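What Goes in First? Packing Order in Snack Gift Bags
Project report, Consumer Packaging elective, Haruna College

I picked gift bags for my project because I pack one almost every month for somebody's birthday, and I have never once thought about how I do it. I throw things in until the bag looks full. When our instructor said we could study any everyday packing task, I knew right away this was mine!

My question was simple: does the order you put snacks into a paper bag change how the bag looks and stands when you finish? I compared 2 ways of packing. In the first, called "flat first," the wide, soft packets go in before anything else and line the walls. In the second, called "heavy first," the heaviest item goes in the bottom and everything else fits in on top.

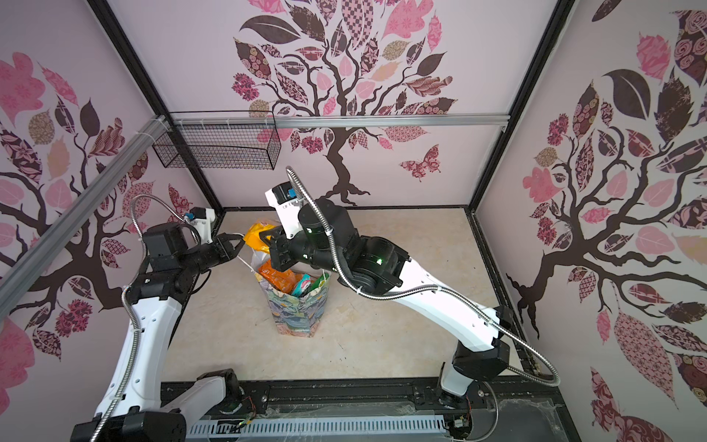
Soft snack bags turned out to be the most fun part of the whole project, and also the most stubborn. They are mostly air, so they take up a lot of room for what they weigh, and they spring back when you push on them. The big yellow bag is a good case. It sticks up well above the top of the gift bag, with the orange wrapper and the green-and-white one poking out on either side of the opening. I really like that look - it's cheerful and a little overstuffed - but a soft bag on top also hides whatever sits under it. I started writing "hides?" in my notes next to every large item.

For supplies I used mixed snacks from the Zorach market near campus, which has an amazing aisle of imported sweets, and paper gift bags from Woteck. The full load came to 604 grams on the kitchen scale. I wanted a mix of shapes, so I chose flat packets and puffy ones.

Before each trial I laid the snacks out and decided on an order. I highly recommend this step to anyone. With everything spread out you can see which packets will fight each other for space, and you can turn the nicest colors toward the front.

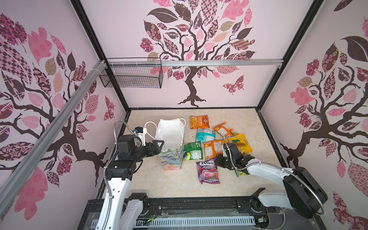
I ran each method 2 times and scored the bag on whether it stood straight, whether the handles stayed free, and how many packets showed at the rim. Flat first won on looks both times. The packets along the walls made a kind of colorful fan at the opening. Heavy first won on standing straight, and it was quicker too, which surprised me.

Handles were the thing I forgot to plan for. Rope and twisted paper handles both like to fall inward just when you are adding something tall, and then you have to fish them out. I now fold them outward before the first packet goes in.

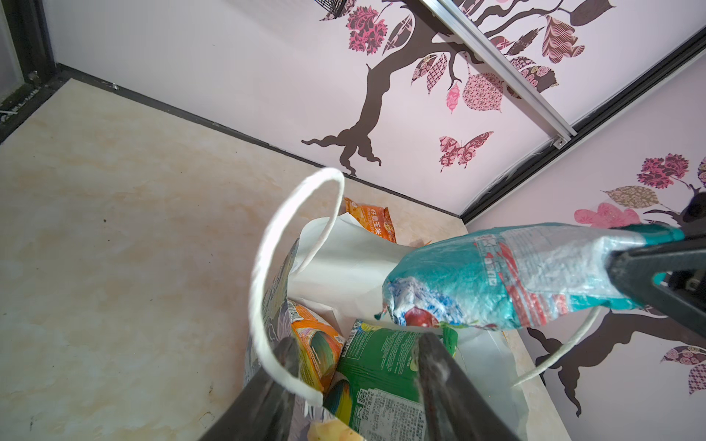 My favorite result came from mixing the methods: heavy item at the bottom, flat packets along the walls, puffy bag last. It scored well on everything, though I only had time to try it once, so I can't claim much. If I did this again I would test a wider bag, and I would ask people from the Kuvau dorm to pick their favorite without knowing which method was which. I'd also like to try carrying the bags up a flight of stairs and scoring them again at the top.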